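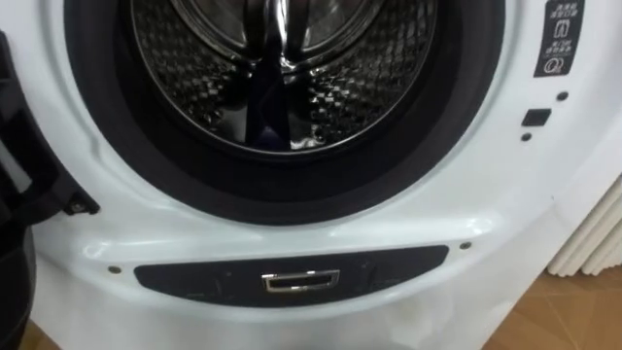

tealeaf_57
Can we talk about Skistwood? I've watched it since the first series and I'm starting to feel like I'm on the payroll. Last night's episode gave us a full forty seconds of the landlady staring into her washing machine, door hanging open, and we were meant to gather she was thinking about her marriage. I've got a front loader at home, with the same fat grey rubber seal round the door, and all I've ever thought in front of it is that a sock has gone missing. She's a wonderful actress. Give her a line.

Posted October 6, 2019

gravyboat
Disagree. Best bit of the episode. You could see her making up her mind to leave and she didn't have to say so to a passing vicar, the way they do it on Grernbridge.

tealeaf_57
The vicar on Grernbridge at least has jokes.

Nitska_fan
He has one joke. He's had it since March.

moth_in_the_lampshade
Did anyone else think the music was too loud? I had subtitles on and they just said "sombre cello" for most of the second half.

gravyboat
Mine said "cello continues". I felt threatened.

oldtelly303
The trouble is they've lost the writer who did the first two series. She's gone off to do Bang, which is on at the same time and has a plot. I tape one and watch the other, and I'm not saying which gets taped over.

gravyboat
Bang is people shouting in a car park.

oldtelly303
It's a multi-storey. There are levels to it.

Nitska_fan
Back on Skistwood, is the brother dead or not? He fell off the pier in episode four and they've laid his place at dinner ever since.

tealeaf_57
Contract talks, I reckon. If he signs, he swam.

moth_in_the_lampshade
Quite like him, hope he swam. Is it on again tomorrow or is it the snooker?

gravyboat
Snooker.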